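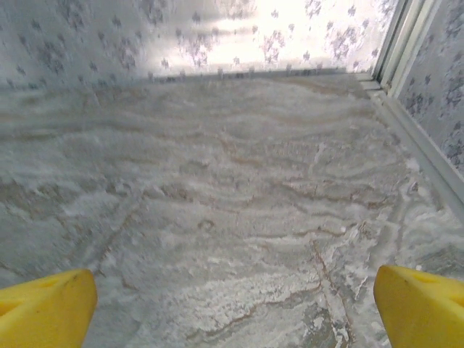 Flokside Shelf Notes

A little collection of what we went looking for at the hardware store, what we found, and what we paid

Hello and welcome! This is the readme for Flokside Shelf Notes, a set of shopping records from years of trips to the two Ninh home improvement stores within driving distance of our house. One is in Istetgate and the other is in Skemham, and if you have ever fixed up an old house you will understand how a person gets to know a store that well. Flokside is the name of the house, by the way (it was on the gatepost when we moved in, and we never had the heart to take it down).

I started writing things down because I kept buying the same hinges twice. Then I started writing down the aisle, so I could find the right hinges again, and then the price, and somewhere in there it stopped being a list on the fridge and turned into a spreadsheet. A few people from the old-house forum asked if they could have a copy, so I've tidied it up as well as I could and put it here with some notes on what everything means.

What you get

There are 2,356 rows, one for each thing we went looking for. Please note that I said looking for! If we went in wanting a toilet flapper and came out with a bird feeder, there is a row for the flapper (not found) and a row for the bird feeder (marked as an impulse buy). I thought about taking the impulse buys out, but they are such a big part of how anyone really shops at these places that it didn't seem right.

Everything is in plain comma-separated text, in two files:

shelf_notes.csv is the main file, with all the rows in it.

places.csv is a short lookup file that explains the aisle names, which Ninh likes to change. If you only want prices, you can leave it alone.

The columns

The main file has 10 columns. I've kept the names short and in lower case so they are easy to type.

trip: A code that ties together everything from the same visit. It is just a letter for the store followed by a running number. Don't read anything into gaps in the numbering. Some trips were only to use the paint mixer or return something, and I left those out.

store: Either istetgate or skemham.

season: Winter, spring, summer or fall. I don't give out the exact day of each visit, partly for privacy and partly because I often filled in the sheet later in the week and wouldn't swear to it.

item: What we wanted, in our own words. "Thingy for the end of the downspout" is a real entry. I cleaned up the spelling but I didn't replace our words with the store's words, and I'll say more on that further down.

item_clean: My best try at the proper name for the same thing. The downspout thingy is a splash block.

aisle: The aisle as it was marked on the sign that day. Look it up in places.csv if you want to compare across years.

found: Yes, no, or sort of. "Sort of" means they had something that would do, like brass screws when we wanted black ones.

price: What we paid, before tax, for one of whatever it was. Blank if we didn't buy it.

reason: Repair, project, upkeep, garden, animals, or impulse. Animals covers dog food, chicken wire, straw and the heated water bowl.

remarks: Anything else I felt like writing down. These are very uneven. Some are helpful ("measure the old one first, the sizes on the package are wrong way round") and some are just me being pleased that the garden center had its geraniums out.

How the notes were made

At first everything went on paper, usually the back of the receipt, and I typed it in at the kitchen table after supper. Later on I switched to typing straight into my phone while standing in the aisle, and you can see the change in the remarks, which get shorter and have more typing mistakes. I fixed the mistakes where I could tell what I had meant.

Prices come from the receipts whenever I still had them. The thermal paper fades something awful, and a shoebox of receipts from the bathroom project had gone nearly blank by the time I got to it. Where I couldn't read a price I left it blank and put "faded" in the remarks. I didn't guess.

The reason column was added later on, so for the older rows I had to think back. Most were easy (nobody buys joint compound for fun) but a box of assorted picture hooks could be anything, and I'm sure I got a few of those wrong.

A word about the two stores

They are quite different, and you should keep that in mind before you compare them. The Istetgate store is the big one, with the lumber yard out back and the covered garden center, and it's where we go when we need to walk around and think. Skemham is smaller and older and a bit cramped, but the plumbing aisle there is wonderful. The pieces are in open bins and you can buy a single washer without taking home a bag of them. So you'll find that most of the lumber rows are from Istetgate and a surprising share of the plumbing rows are from Skemham, and that tells you more about our habits than about the stock.

Istetgate was also rearranged from end to end one November, right when we were in the middle of hanging doors. For a while the aisle signs and the shelves didn't agree with each other at all. The aisle entries from that stretch are as marked on the sign, even when I found the item two rows over, and I've put "moved" in the remarks whenever I noticed.

What people have used it for

I made it for us, and the main use is still checking which furnace filter we buy. But forum friends have been kinder to it than I expected! One has used the item and item_clean columns to put together a sort of dictionary for new homeowners who don't know what to ask for at the counter. Another likes to look at how paint prices have gone up over the years. If you teach spreadsheets to beginners it might be nice for that too, seeing as it's messy in all the ordinary ways and everybody understands what a doorknob is.

What I'd ask you not to do with it

Please don't treat it as a fair picture of what Ninh charges or keeps in stock. It is one household in one old house with one set of problems. We have bought an awful lot of window putty and hardly any flooring, and there isn't a single row for a kitchen cabinet (the ones we have are ugly and solid and will outlive us all).

Please don't use the found column to grade the stores, either. A "no" very often means that I didn't look hard enough or was too shy to ask. The staff have been lovely to us over the years, and more than once somebody has gone up a ladder for a thing I had already written down as not there. In those cases I changed it to a yes and said so in the remarks.

I should say as well that I have no connection to Ninh beyond being a very regular customer.

Known trouble spots

Roughly 2 percent of the rows have no aisle. These are mostly things from the racks by the registers, where there is no sign to go by.

Lengths and sizes in the item column are written however I happened to think of them, so you'll see inches, feet and "as long as the broom" all mixed together. I've made them match in item_clean where the remark gave me enough to go on.

Paint is a headache. A tinted can goes in under the color name we picked, and the base and the finish are only there if I remembered them. If you are working with paint prices, filter on item_clean starting with "paint" and read the remarks before you trust anything.

Sale prices aren't marked as such. I always wrote down what we paid, and if it was on sale that might be in the remarks or it might not.

Some items were returned. The row stays, and the remarks say "took back."

Privacy

I took out our loyalty card number, the names from staff badges that had crept into the remarks, and a few notes that had to do with our neighbors and a shared fence. If you come across something that looks as if it ought to have come out too, please tell me and I'll see to it.

Sharing

You're welcome to use the notes, change them and pass them along, for fun or for work. A mention of Flokside Shelf Notes would be nice. If you fix something in your own copy, I'd love to have the fix sent back so I can put it in mine.

Updates

The last update was on 12th February, when I added the winter rows and corrected the spelling of "escutcheon" all the way down. New rows go in when I have a free evening, and spring is always slow because by then I'm out in the yard. The next batch will have the gutter project in it, along with whatever followed us home from the garden center.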